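News / Care and Support / Palliative Services

Changes to home hospice support in the Greenwood district
May – Greenwood Hospice Network, Communications Office

The Greenwood Hospice Network will extend its overnight home support service to all households in the district from the start of June. The service has been available until now only to patients living within the town limits. Families in the outlying parts of the district have had to rely on the telephone line between 8 p.m. and 7 a.m., and many have told us that a voice on the telephone was not enough in the last days of a relative's life.

Under the new arrangement, a nurse or trained care aide may be requested for a full night, or for a single visit when symptoms change. Requests for a full night should reach the coordination desk by 3 p.m. on the same day. Single visits can be requested at any hour. There is no charge to the patient or the family for either form of support, and the number of nights is not limited in advance. The care team reviews the plan with the family after every third night.

Over the past year the Network supported 178 patients who had stated a wish to die at home. The written responses we received from relatives afterward raised the same two concerns many times. The first was the difficulty of managing pain medication at night. The second was uncertainty over whom to call after a death, and how soon. Both matters are now covered in the household folder that is given to each family at enrollment. The folder contains the medication chart, a page for the family's own notes, the direct number of the coordination desk, and a plain account of what takes place in the first hours after a death at home. Emergency services need not be called when a death is expected and the patient is enrolled with the Network. The nurse on duty will attend and complete the necessary papers.

Patients who are already enrolled will receive the new folder at their next scheduled visit. The old blue folder should be kept until the nurse has copied the medication chart across.

The extension has been made possible in part by a grant from the Prillitia Fund, which will cover the cost of up to 50 additional nights each month during the first year. The Network will meet the remaining cost from its general budget. A report on the use of the service will be sent to the Fund in the winter and will be available on request at the front office.

Families are also reminded that an advance directive should be completed while the patient is able to take part in the conversation. The form can be changed at any time. A copy should be kept in the household folder, and a second copy given to the physician. Our social workers are available to go through the form at home or at the Sisalus Street office – an appointment is needed for both.

The bereavement group continues to meet monthly at 6:30 p.m. in the Sisalus Street meeting room. It is open to anyone in the district who has lost a relative or a close friend, whether or not the Network was involved in the care. Those attending for the first time are asked to telephone beforehand.

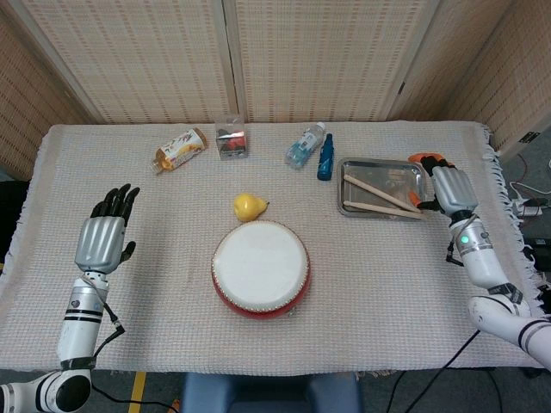
A reader in the north of the district writes that her father died at home in January, with only the telephone line to turn to after dark, and that she would have given a great deal for one night with a nurse in the house. She asks that families be told of the service at the first visit, before they are too tired to take it in.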